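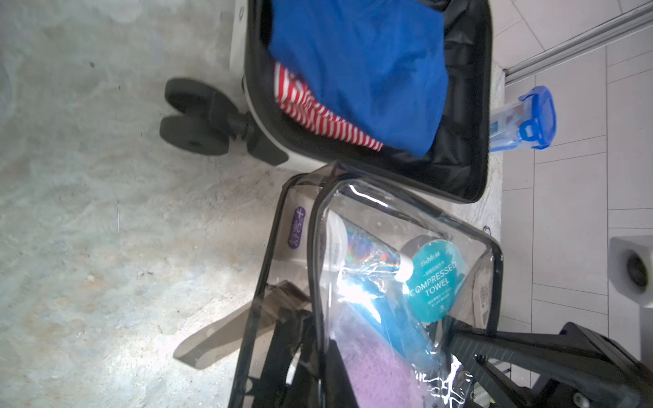

*Clear toiletry bag at the gripper, with the open suitcase behind it.*

**Packing cell rules: what changes in November**

The working group at Tresomwood has finished its revision of the good practice sheet for two-arm cells that handle luggage and soft goods. Agathe Sabatier edited the text, and the Irero and Odach sites sent comments. Most of the old sheet stays. The parts that changed are below.

**Speed near the case.** Arm speed drops to 200 mm per second once either gripper is within 300 mm of the suitcase. The old sheet applied this only when the lid was open. Wheels and corner caps catch fingers as easily as a zipper does, so the limit now covers closed cases too.

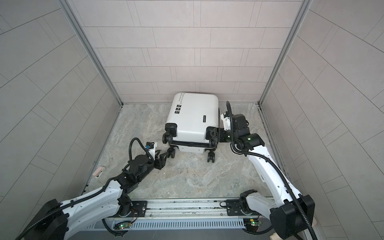
**Two arms, one object.** When both arms work on the same case, one is named the holding arm in the task file. The holding arm doesn't let go until the other has stopped. If either arm faults, both stop where they are – no automatic return to home.

**Grip force.** The cap for clear pouches, bottles and folded clothing is 70 percent of the force set for hard shells. Kołodziej asked for a separate figure for zippers. That is still open, and sites should keep their own setting for now.

**Lids.** A lid standing open counts as a moving part. Keep a grip on it or confirm that it rests against something solid before the second arm reaches into the lower shell.
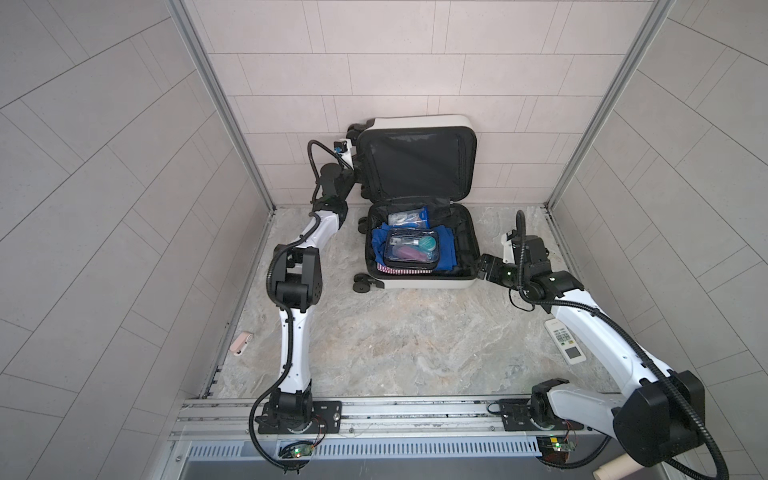
*Left gripper on the upright lid, right gripper at the edge of the lower shell.*

**Logs.** Record every stop, including the ones an operator clears in a few seconds. Use code 899 for a stop with no known cause and add a line of plain text.

Perrine Ferrand is collecting questions on the new sheet until the end of November. Please give the section name when you write to her.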